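Collecting Household Task Demonstrations for the Tiltau Arm
Final report, Cumurel project group

1. Background

Our group was given the Tiltau arm at the start of the semester and asked to have it do one useful household job by the end. We chose vacuuming because last year's group had done wiping down counters and their report said the motion was too easy. The arm itself works well. What we did not have was data, so most of our semester went into recording people doing the job by hand, and this report is mostly about that.

We divided the work into recording, labelling and training. Training was left until last and got less time than we had planned.

2. Recording method

Each person being recorded wears black gloves with a printed marker cube fixed on top of each one, plus a head camera pointing down at the hands. The recording computer goes in a backpack. We use the Stornance tracking software to get the position of each cube from the video. It needs to see at least one face of the cube clearly, and if it loses both cubes for more than 3 seconds it splits the take into two files. We joined these by hand at first and later wrote a script for it.

Before every session we did a calibration with the printed board. Skipping it cost us all of our April recordings, which had a sideways offset we could not remove afterwards.

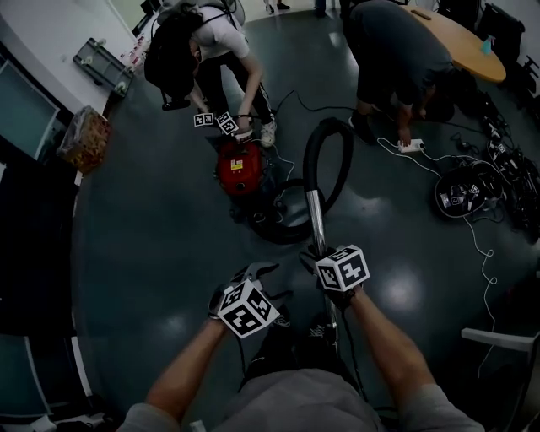
Vacuuming was harder to record than we expected when we wrote the proposal. The wand has to be held at an angle and the hand turns over at the end of each stroke, so the marker on that hand spends part of every stroke facing away from the camera. Mounting the right cube just above the grip, where the wand does not cover it, was the best position we found. The hose is the other problem. It is stiff enough to loop up in a big coil between the wand and the canister, and when the person turns, the coil can swing between the camera and the cube. Glossy flooring with the ceiling lights reflecting in it did not help the tracking either, and we ended up lowering the exposure for all later sessions.

We tried recording two people at once to save time. It worked as long as they stayed on separate parts of the floor. When they got close together the software sometimes assigned one person's cube to the other, so each person now has cubes with their own set of patterns.

3. Results

We recorded 13 sessions and kept seven of them. The rest were dropped for bad calibration, lost tracking or a full disk. From the sessions we kept, we trained the Economou controller to follow a straight push and pull stroke. The arm can do this on bare floor with the canister parked behind it. It cannot yet go around a chair leg, and it does not know what to do when the hose catches.

4. What we would change

Start recording earlier. Check the disk before each session. Label the takes the same day, while people still remember what went wrong in them. We would also look for a cordless stick vacuum, as the hose caused more lost takes than everything else put together.

The joining script and the calibration board file are in the shared folder for next year's group. The glove mounts need to be reprinted, as the clips on the left ones are cracked.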